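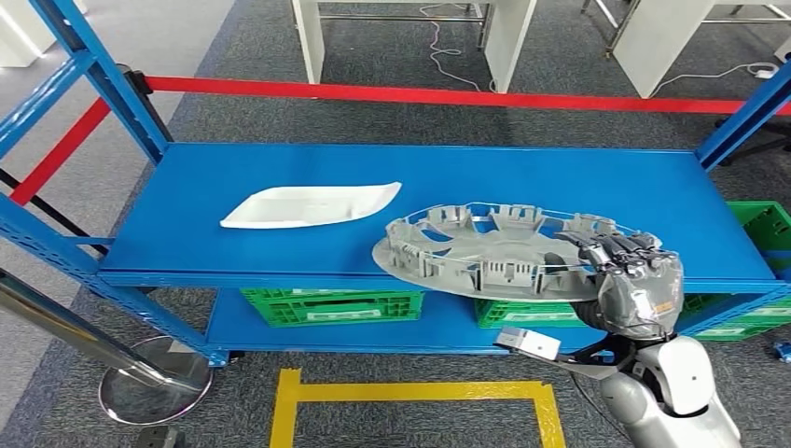
OK so I finally have the blue slotted shelving up in the parts room and I love it, but I need opinions on what goes where before I fill the rest of the bays and regret it. We do small repairs on all kinds of things, so what I store is mostly molded plastic covers, rings, trays and trim, and no two of them are the same shape. The little stuff is easy. It goes in the green crates with the slatted sides on the lower shelf, white label panel facing out, done. It's the big awkward pieces that are killing me! That gray ring is a good example - it has tabs and clips and ribs the whole way around the rim, it doesn't nest with anything, and unless it's pushed well back it sticks out past the front lip of the shelf. The long white tray thing next to it lies flat just fine but eats up half a shelf. So do I keep the upper shelves open for the odd shapes, or bite the bullet and get bigger crates for everything? I've got 800 pieces to put away and I'd like to only do this once.
ronja_s

Posted by tinbender
Open shelves, no contest. I tried crating everything when we moved into our current place and it was miserable. You end up with one ring per crate, and a crate with one ring in it is mostly a crate full of air. Also people will toss other stuff in there, because an almost empty crate looks like an invitation.

Nice color on the shelving by the way. Is that the Kerner stuff?

Posted by ronja_s
It's Kerner, yes, bought used from a place that was closing. Went together fine once I figured out which way the beams clip in. (Top tip: look at the slots before you hammer anything. Don't ask.)

Posted by marlow_parts
Going to disagree with tinbender. Clips are the first thing to break on a part like that and when one's gone you might as well throw the whole ring out. On an open shelf people slide things. They don't lift, they slide, and they hook the next part along with their sleeve while they're at it. I lost 13 good covers in one winter to people "just reaching behind." Everything with tabs went in a crate after that and I've had one breakage since.

If you must leave it open, at least put one part per spot and mark the spots.

Posted by tinbender
Thirteen in a winter says more about the people than the shelf, no?

Posted by marlow_parts
Sure, but I'm stuck with the people.

Posted by Sixten V
Parts room guy here, 4000 line items, so I have made most of these mistakes personally. A few things from my side.

The front lip is good for keeping small stuff from rolling off but it's a pain with wide flat parts. If the ring ends up with one side on the lip it sits tilted and all the weight goes on whatever clip happens to be underneath. What I did was lay a sheet of closed cell foam on the shelf, cut so it sits a little higher than the lip. Then the wide stuff rests on foam the whole way and you don't get that rocking. It's cheap, you cut it with a bread knife.

Second thing, which way do you put the rings down? Flat side down, tabs up. Always. I'd even print a little sign for it.

Third, don't put the long trays next to the rings. Long trays want to go on edge in a divider, like baking sheets in a kitchen cabinet. You get eight or nine in the space of one lying flat.

Posted by ronja_s
Ooh the baking sheet idea. I have the exact thing at home for cutting boards and never made the connection. My only worry is that the white ones have a curved edge that turns up a bit, so would they warp standing on end? The far end is narrower too so I'm picturing them all falling over like drunk dominoes.

Foam is happening though. I'm sold on foam.

Posted by Sixten V
Depends on the plastic. If it's stiff, stand it on the straight side and don't pack them tight. If it feels like a food container lid, leave it flat and interleave with cardboard. I wouldn't stack more than four or five of those.

Posted by gasketgal
Nobody has mentioned hanging! You've got slotted uprights, use them. We put pegs in the end panels of our Vostus racks and every ring, hoop and gasket goes up there. You can see straight through the middle of them and spot the one you want from the doorway. Frees up the flat shelf for the trays too.

Posted by marlow_parts
Gaskets yes. I would not hang something with clips on the rim, the clip it hangs from takes all the load.

Posted by gasketgal
You hang it by the inside of the hole, marlow, not by a clip.

Posted by marlow_parts
The ones in my shop have clips on the inside too. But OK, if hers is smooth in there I'll give you that one. Use a fat peg.

Posted by halfpint_hobbyist
Probably a dumb question but why do the crates go on the bottom? I've only got one bay in my garage and I put mine at chest height because I'm in them all day, and the big light stuff goes up top.

Posted by tinbender
Not dumb. Heavy goes low, is the usual answer. A crate of screws will ruin your day from chest height. If yours are light, put them wherever your hands are.

Posted by ronja_s
Mine are a mix. The ones on the lower shelf are hardware and little brackets so they're staying down there. I do have to duck a bit to read the labels, so I might tip the crates back on a strip of wood. Has anyone done that?

Posted by Sixten V
Yes, works great, just screw the strip down or it'll walk. And print the labels bigger than you think. Mine come off a Quintana printer on the largest setting and I can still only read them with my glasses on.

Posted by ronja_s
OK so the plan is: foam on the upper shelves, rings flat with tabs up and one per spot, stiff trays on edge in a divider, floppy ones flat with cardboard. Pegs on one end as a trial for gasketgal. Crates stay low and get tipped. I ordered the foam from Ovport this morning and it should be here Monday.

Marlow, I'm also marking the spots with tape, so you can sleep.

Posted by marlow_parts
Which tape? The cheap yellow stuff leaves goo on painted steel.

Posted by tinbender
She's putting it on foam, man.

Posted by marlow_parts
Then it won't stick at all. Use a paint marker.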